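Can a Robot Learn a Chore by Copying You?
A page for young readers from the Plemside Robot Club
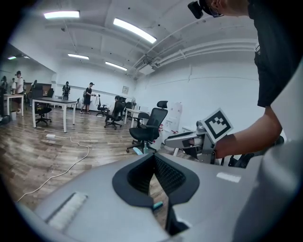

What does it mean to teach a robot?

It means giving the robot lots of examples and letting a computer program look for what the examples share. The program doesn't get told "pick up the cup." It gets recordings of cups being picked up, and it works out numbers that say how the robot's arm should move when it sees something similar.

That sounds like how you learned to tie your shoes. Be careful with that idea. You knew what shoes were for. The program doesn't know what a cup is for, or that people drink from it, or that dropping it is bad.

The tool in your hand

A gripper is a robot's version of a hand. Ours are gray, and you hold them yourself. There is no robot arm attached. You squeeze, the fingers close, and the movement gets recorded.

One kind of gripper we use has a square card on top with a pattern of black and white blocks. Computers are bad at finding a plain gray thing in a busy room. They are much better at finding a pattern like that, and from the way the square looks tilted they can work out which way the gripper is pointing. If your sleeve covers the card, the computer can lose track of it.

Our class project

In June the club picked a project called Skurnex. (It isn't short for anything. It won a vote.) The goal was to teach a robot to put markers back in a box. The box was the same every time. The markers were the same kind every time. We thought that would be easy.

We recorded 50 tries. Then the program trained on them overnight, and the next day the robot had 15 chances to do the job without help. It got 4 right.

Some kids were upset and some kids said 4 was great. I'd say it was 4. When you hear that a robot "can" do something, you should ask how many times it tried.

Why did it miss so often?

We don't know for certain, and you should be suspicious of anyone who sounds too sure. We have guesses. Most of our recordings were made in the afternoon with the ceiling lights on, and the test was in the morning. Also, two kids made nearly half of the recordings, and both of them grab a marker by the cap end. When a marker was turned the other way, the robot reached for the cap end anyway and often bumped the box.

We could test those guesses. Change one thing, leave the rest alone, and run it again. If you change the lights and the box and the markers all at once and it works better, you have learned very little.

What about the robots in videos?

The club watched a video from a contest in Italitz where a robot folded a towel. Everybody clapped. Then we watched it again and looked for the places where the video jumped from one moment to another. There were 2. Maybe nothing important happened in those gaps. Maybe the towel fell on the floor. A video can't tell you about the parts that were left out.

Questions to ask when someone shows you a robot:
How many times did it try?
Is a person steering it?
Would it work in a different room?
Who set up the table before it started?

Does that mean robots are a trick?

Most of them aren't. The Nakajima Cup, which our club enters, makes every team run its robot in front of the judges with no restarts. Robots do worse there than they do at home. We like that rule, even though we came in near the bottom.

Try it yourself

You need a pair of kitchen tongs, some socks and a friend. Pick up a sock with the tongs and drop it in a bowl while your friend writes down each move you make. Now let your friend read the list out loud while you do only what it says, with your eyes shut. Move the bowl a little and do it again.

Words to know
Gripper: the part of a robot that grabs things
Training: when a program adjusts itself using examples
Trial: one try, whether it works or not

Page last changed December 18, 2018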